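# The cutlery sorter in the shed

My sister reckons there are two kinds of people: those who put the forks away in the fork slot, and those who tip the lot in and shut the drawer. I'm firmly in the second camp, and I'd like it noted that I've now spent more than a year of evenings trying to build something that will let me stay there.

It started with a robot arm I bought second-hand from a packaging firm that was shutting up shop out at Pratanstead. I'd gone along to look at shelving. I came home with no shelving, a six-jointed arm in the back of the wagon and a controller the size of a bar fridge, and a slightly lighter bank account (I paid $2000, which at the time felt like robbery on my part and now feels like a fair price for what it was). The arm is a Palomino, the small bench model, and it's the colour of old teeth. I love it to bits.

For the first few months it lived in my garage and did nothing but wave. You'd be amazed how long you can be entertained by a thing waving! But the garage is cold, the lighting's shocking, and my neighbour could hear the brakes clunk on and off through the fence. So when a bench came up at Floltmont, the shared workshop down behind the tyre place, I put my name on it the same afternoon.

Floltmont is a funny old building. It was a joinery once, and there's still sawdust in the roof that comes down when a truck goes past. You've got the lathe people up one end, a couple of kayak builders in the middle who always seem to be waiting for something to cure, and then us, the robot corner, which is really just whoever has a power board and a high tolerance for swearing. Fees are reasonable. The kettle is not.

I had a grand plan when I moved in. The arm would look at a heap of cutlery straight out of the dishwasher basket, pick up each piece, and put it where it belonged. I'd give it a couple of weekends. I wrote the whole thing the way I'd been taught to write things, with rules: find the long bit, find the fat end, work out which way it points, go in from above, squeeze. It worked beautifully on one particular fork. I could have toured with that fork.

Then I tried it on a spoon that had landed bowl down and it chased the thing across the bench like a cat with a beetle. Knives were worse. Anything shiny under the workshop lights came up on the depth camera as a hole in the table, so the arm would line itself up over nothing, very carefully, and close its fingers on air.

What changed it all was giving up on the rules. One of the younger crew at the next bench had been teaching his arm by showing it, which means you hold a gripper in your own hand, do the job yourself as many times as you can stand, and let the computer work out what the job looks like from all those goes. I'd read about this and thought it was a bit of a cheat. I don't think that any more. I ordered a pair of handheld ones from an outfit called Camis, who sell them as kits, and put them together over the long weekend with a hot soldering iron and the cricket on.

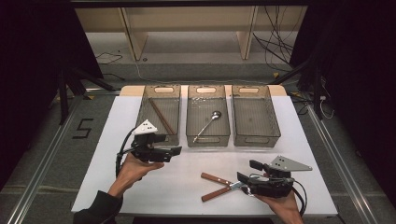

My first few hundred goes were rubbish, if I'm being kind. I was fast and sloppy and I kept reaching in with my whole arm the way you do when you're cooking, elbow out, wrist cocked. A robot can't do that, or mine can't. So the learned version would try to copy some lovely human flick of the wrist, run out of joint, and stop dead with an error code. I went back and did it all again, slower, pretending to be a machine. It's a strange way to spend an evening. You find yourself thinking very hard about how a person picks up a teaspoon, and after a while you can't pick one up at all.

By March I had 3000 goes that I was willing to keep. I'd love to say I was disciplined about it, but I did them in fits and starts, an hour after work here, a rained-out Saturday's worth there, with the radio going and a thermos beside me. The tossing out was the hard part. I had 17 in one batch where I'd knocked the bench with my hip partway through, and I dithered over them for ages before I binned the lot.

The other thing I hadn't counted on was how much the gear matters when the gear is light. With a big industrial gripper you just grab. With these, if the rubber on the fingertips is a bit dusty, a knife handle will swing round like a weathervane the second you lift it. I tried bike tube, I tried silicone baking mat, I tried the dimpled stuff you line drawers with. The baking mat won, and there's now a neat rectangle missing from the one in our kitchen (which was noticed, and which was discussed).

Training the thing is less romantic than it sounds. You set it going and you go home. I don't own a machine with enough grunt, so I share one with the rest of the corner, and we have a list on the wall with times on it that everybody ignores. Mine ran overnight. I came in the next morning before work, still in my good shoes, plugged it into the arm and laid a single dessert spoon on the bench.

It went straight down and picked it up! No fuss, no chasing. It hung there a second as if it was having a think, then swung across and dropped it in the right tub from slightly too high, with a terrible clang. One of the kayak people clapped. I did it again. I was late for work and I couldn't have cared less.

I don't want to oversell it. With a handful of pieces spread out, it gets most of them home. With a proper heap, it gets confused about what's on top, and it has a real weakness for grabbing two forks at once and looking pleased with itself. It still hates the good serving spoons, the long ones with the curly handles, and I'm with it there. And it's slow. My sister timed it against her ten-year-old and I won't be printing the result.

People at the workshop ask if I'll ever put it in the kitchen. The arm weighs as much as I do and the controller hums, so no, I don't think that's on the cards, and there's the matter of the hole in the baking mat to live down first. What I'd like to do next is mugs. A mug has a handle you can only get at from certain sides, and it can be full, and I've been watching how I pick mine up all week.

If you're thinking of having a crack at something similar, buy the arm last. I did it backwards, and it sat there waving at me for months while I worked out what I wanted from it. The handheld grippers and a bit of bench would've told me most of what I needed for a lot less money. Wear comfy shoes. Make a copy of your recordings, and then make one more and leave it at somebody else's house. I lost an entire evening's worth to a dodgy drive and I was in a mood until the following week.

Floltmont has its open night at the end of the month, and the robot corner will be up the back past the kayaks. Bring a spoon if you like. Plain handle, please.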